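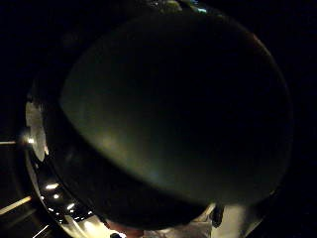

I've been running the Urnska glove kit at our recording station since June, and a few people have asked whether they should buy one, so I'm finally writing it up. The kit is two black gloves with sensors in them, a marker cube for the back of each hand, the wiring and a little software disc that I threw in a drawer (download it, the disc is out of date). We paid 900 dollars for ours, cables included. We use it to record somebody picking things up and putting them down, and then the recordings go off to train the arm in the next room, which we call Jason. I don't touch Jason much. My job is the station - getting it set up in the morning, keeping it tidy, fixing the bits that come loose.

So this is a review from the guy with the screwdriver. If you want to know how good the learned grasps are, go ask Anong Srithong, that's her end of things and she has opinions!

Setup first. The booklet says to clip the cubes on, plug everything in, and calibrate. It leaves out the order, and the order matters a lot. Gloves on first, then the cubes, then the wires, then power. I did it the other way for a week and kept getting a right hand that drifted off to one side while the left one behaved. Once I had the order written on a strip of tape next to the monitor, the drifting mostly went away. Calibration is a set of hand poses (flat, fist, pinch, flat again) and takes a few minutes once you know it. The first time took me most of a morning, and a good part of that was me holding a fist and waiting for a screen that had already moved on to pinch.

The cube mounts are the best part of the whole kit. They're stiff, they go on the same way every time, and you can swap them with the gloves still on your hands if you have a helper. The marker faces are matte, so they read fine under ceiling lights. Keep them clean. I wipe the faces with a dry cloth between sessions and I don't let anybody eat chips at the table, which made me unpopular with Kibet Rotich for a while.

The wrist cuffs are less good. The closure picks up lint from sleeves, and after enough sessions it starts to let go when you reach up high. Lifting something over your head is a nice test, by the way. If the cuff is going to slip, that's when it slips, and then your wrist reading goes funny and you have to throw the take away. I do one big reach at the start of every session now.
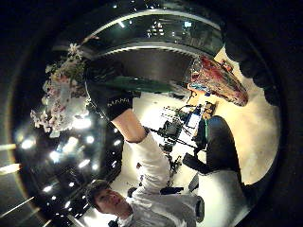

Flowers up high, with the workstation and the black office chair behind.

Long sleeves are fine, I should say. I was told to expect trouble with them and I haven't had any, as long as the cuff goes on bare skin and the sleeve stays back of it. Push the sleeve up a little before you close the cuff. If fabric gets caught under there you'll be redoing the calibration, and you'll be cross about it.

One repair so far. The lead on the left glove went bad where it enters the glove, right at the bend, and the signal came and went depending on how the thumb was held. I opened the seam, cut out the bad bit, spliced it, and added a small loop of slack with a stitch to hold it. It's been fine ever since, 1609 takes and counting. I did the right one the same way before it had a chance to fail. Is it annoying to be sewing a glove that cost this much? Yes. But the parts inside are easy to get at and nothing is glued shut, and I'd take that over a sealed one every time.

I wrote to Urnska support about the lead and got a polite reply with a diagram, which was for the older glove. Points for speed, I guess.
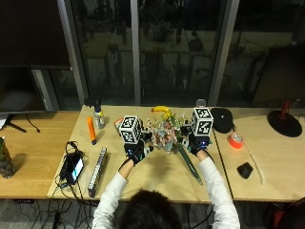

Cable routing deserves its own paragraph, and it's where I'd tell a new owner to spend their first afternoon. The glove wiring is light, but it will find any corner you give it. I keep the power strip and the little black unit with the screen on the near left of the main table, and the cables go off the front edge and under, so the middle stays clear for the hands. I'm still not happy with the tangle around that unit. Velcro ties are on my list (they have been on my list). The blue lights at the wrists are handy here, though. They sit where you can see them while you work, so if you've tugged something out, you find out early. And leave yourself room for whatever you're picking up. A bouquet of fake flowers takes two hands and a surprising amount of table, and the banana and the spray bottle have to live somewhere too.

Fake flowers are hard on the gloves, too. Something with lots of little leaves drags across the fingertips in a way a box doesn't. After roughly 100 bouquet takes I noticed the fingertip fabric getting fuzzy on the thumb and first finger. It hasn't worn through. I trim the fuzz with nail scissors and move on, and I've ordered a spare pair.

Would I buy it again? I would, and we are, for the second station. The mounts are excellent, the software is okay, the cuffs need work and the booklet should be rewritten by somebody who has worn the gloves. If you're not comfortable opening a seam and splicing a wire, budget for spares. 3 stars out of 5 for the cuffs, and I'd give the cubes all five.

Posted 22 Aug 2020

Home | Reviews | Bench Notes | Repairs | Contact

Comments

Emmanuel Mugo
Did you solder the splice or crimp it? Mine is going in the same place and I don't want to make a hard spot at the bend.

Shamim Pirzada
We had the drifting right hand too! Power before wires, same as you. Going to try your order tomorrow. What tape are you using for labels, ours leaves gunk all over the monitor.

Mutua Kaijage
Disagree on the cuffs. Pick the lint out with an old toothbrush and they hold fine. Agree on the booklet.

Kibet Rotich
It was one bag of chips.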